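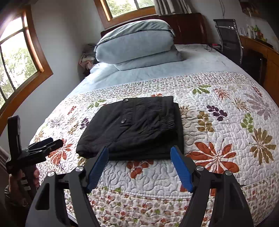
Ernness Community Orchard: Progress Report to the Nic Giolla Fund

Last updated: December

Print this page | E-mail this page

Dear Colm Ó Dubhghaill,

What a season it's been! When we wrote to you in the spring we had a sloping field, a leaky shed and a long list of apple varieties we hoped to track down. We now have 200 young trees in the ground, and all but a handful came through the dry spell in good shape. The ones we lost were mostly on the top bank, where the soil is thin and the wind comes straight over from Irnham. We'll replant there with damson, which should cope much better (and makes wonderful jam).

Planting took longer than we planned. The clay at the bottom end was like brick until the rain came, so we moved the last two rows back by three weeks and used the time to put up deer fencing along the lane. The fence cost more than we'd budgeted, but the stakes came in under, and the two very nearly cancel out. Full figures are in the attached sheet.

The grafting classes were the big surprise for us. We had room for 30 people and filled every place within days, so we ran the whole thing again a month later. Most of those who came had never held a grafting knife before, and they went home with a tree of their own to look after. Several have already asked about pruning, and we'd love to offer that late in the winter while the trees are bare.

Our search for old local varieties is going well too. We found a Cuvov, a sharp green cooker that used to grow behind many of the farmhouses here, in a garden on the Irnham road. The owner kindly let us take cuttings, and 3 of the grafts have taken. I can't tell you how pleased we are about that one — it was at the very top of our list.

We also pressed our first juice, using windfalls brought in by neighbors. It came to about 800 bottles, sold at the fall market and from the shed door. The money has gone toward a better press, as the old one jams whenever the pulp is too wet and has to be taken apart and rinsed.

Still to do before spring: mulching the lower rows, fixing the shed roof, and getting labels on the trees that will last longer than the pencil ones. The water tank is ordered but hasn't been delivered, and we'll let you know when it comes. We don't expect to need any change to the second payment.

Come and walk the rows with us when the blossom is out!

Áine Costello
Orchard coordinator, Ernness

Filed under: Growing Projects, Grant Updates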